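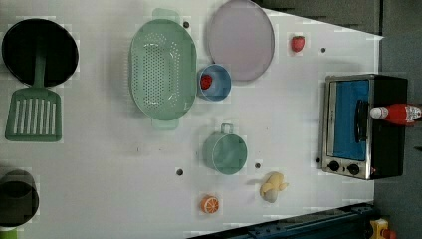

Pan, spatula and colander, white table

Brullden Community Boards > City Hall & Local Government

Thread: Council votes to make us a "City of Kindness." Now what?

millrace_dan
Started June 12, 2019

So the council passed the Kindness City resolution last night, unanimous, with applause. I read the whole thing on the city website and I still can't tell what it does. There are nine "whereas" paragraphs and then one line saying the city "commits to the values of kindness in all its dealings." No budget, no staff, no date to report back.

I'm not against kindness. I'd just like somebody to tell me what changes at the permit counter, or at the bus stop on Clallano Road where the bench has been missing since November.

porchlight77
It's a statement. Cities make statements. Not everything needs a line item.

millrace_dan
Then why did it take up 19 pages of the agenda packet? The sewer contract got four.

tessellate
I was one of the people who collected names for this so I'll answer what I can. We turned in 1,652 signatures. Most of those came from outside the library and the Flimden Street market, and plenty of people stopped to talk for a good while. They told us things like they'd lived next door to somebody for years and didn't know their name. The resolution is a first step. The next one is a working group that looks at each department and asks how people get treated when they walk in.

You can think that's fluff. I don't.

oldquarry
1,652 people will sign anything outside a market if you have a nice tablecloth.

tessellate
We didn't have a tablecloth.

gridlock_gus
My issue is with the word "commits." Commits how? If I get towed from in front of my own house again, can I hold up the resolution and say this wasn't kind? Of course not. Resolutions aren't ordinances. It has the legal force of a birthday card.

And yes I got towed. Twice. Signs went up the same morning both times.

porchlight77
Gus, we know about the towing.

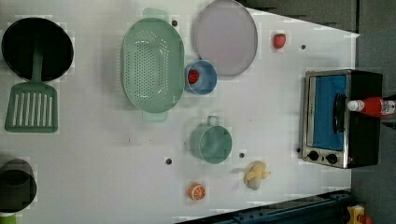 ninepenny_w

Long post, sorry. I've lived in two other towns that did this kind of thing. The first one put up signs at the city limits and that was the end of it. Nice signs, sort of teal. The second one was a bit better. They had a yearly day where the city offices stayed open late and people could bring whatever they were stuck on, a water bill or a form they couldn't read, and somebody would sit down with them. That was useful and it started from a resolution every bit as vague as ours.

So I'm not ready to laugh at it. But the difference was that somebody at the second place wrote down a task and a month to do it in. I looked for that in ours and couldn't find it. The working group isn't even in the text, it's only in the press release. If it isn't in the text, the next council can forget it ever came up.

millrace_dan
This is my whole point, said better. Where did you see the press release? I only found the resolution.

ninepenny_w
City site, under News, third one down. It says the group "will be formed in the coming months." Doesn't say by whom.

oldquarry
Coming months. The Zerouali Park restrooms were coming months too.

hartsease
Can I push back a little on the tone in here? I work a front desk (not for the city). People are awful to us on a regular basis and the managers shrug. If the people at the top say out loud that they expect decency in both directions, that gives somebody like me something to point to. It cost us nothing. I'd take it over another study.

gridlock_gus
It did cost something. The framed proclamation and the reception were $900, it's in the consent items. Page near the back.

hartsease
OK, $900 for a city this size. I'll survive.

gridlock_gus
That's a bench, though. Or most of one.

millrace_dan
It's not close to a bench, I asked last winter. The quote they gave me was a lot more than that, with the concrete pad. But I take the point.

tessellate
For the record, the reception was paid for before we had any say in it. We asked for a workshop for department heads instead and were told maybe next year. I was disappointed too. I still think it's better to have the vote than not have it.

ninepenny_w
Then put that in writing to the council while they still feel good about themselves. Ask them to add the working group by name, with a report due back in November. I'd sign that one.

millrace_dan
I would too, and I didn't sign the first.

oldquarry
I'll sign if there's a bench in it.

tessellate
I can draft something this weekend and post it here. Please be specific if you want changes, "this is dumb" doesn't help me.

gridlock_gus
Put in 48 hours' notice on temporary no parking signs. That's kindness I can use.

porchlight77
Wrong body, Gus. That goes to the traffic board. They take comments by email and I can send you the address.

gridlock_gus
Send it.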